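Prev by Date | Next by Date | Thread Index | Reply

Subject: Re: swap table at Galtodcombe

hi all, quick one before work. Got my oils split up for the swap, amber bottles and droppers as usual. 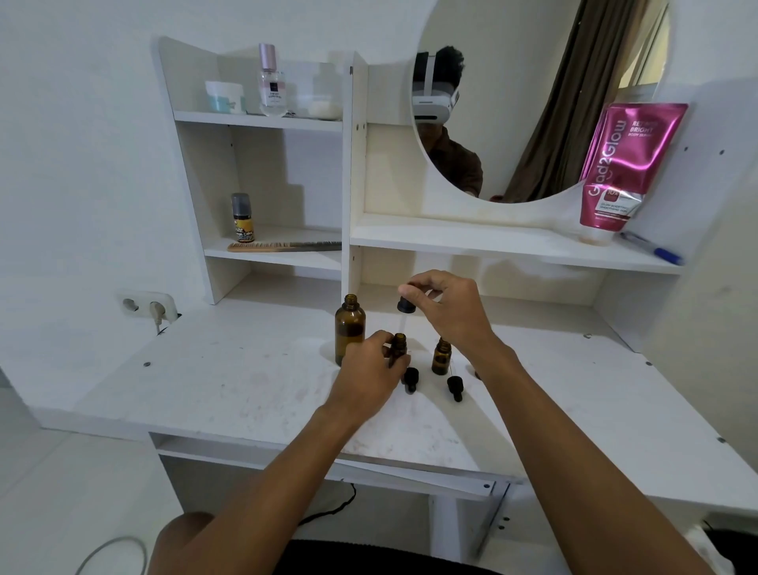
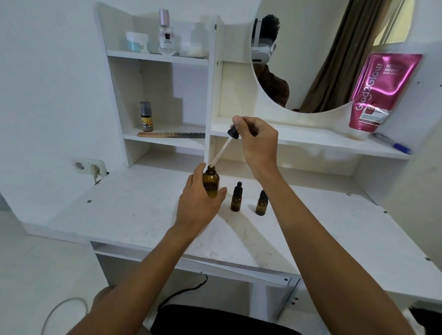
1. TABLES

Italo Barbieri wrote:
> Are we still on for Sunday? Last I heard the hall only
> had 10 tables and the Claltstead people want four of them.
> Also who is doing labels

Yes still on. 10 tables, Claltstead gets three, told them already. Doors at 9, please dont come at 8 like last April.

2. LABELS

Me, I guess. Send me your list by tonight. Name of oil, what it's cut with, your initials. If it has nut oil in it say so in CAPS. Two people went home with almond last time and one of them can't have it.

3. MONEY

$138 in the tin after the hall fee. Would like to spend some on a second box of empties, the Odov ones, not the cheap kind that leak in teh bag. Objections to me, off list please.

Still need a ride for the Coşkun sisters, they are 16 miles out past the reservoir. Anyone with a back seat?

ok running
Gisela Bravo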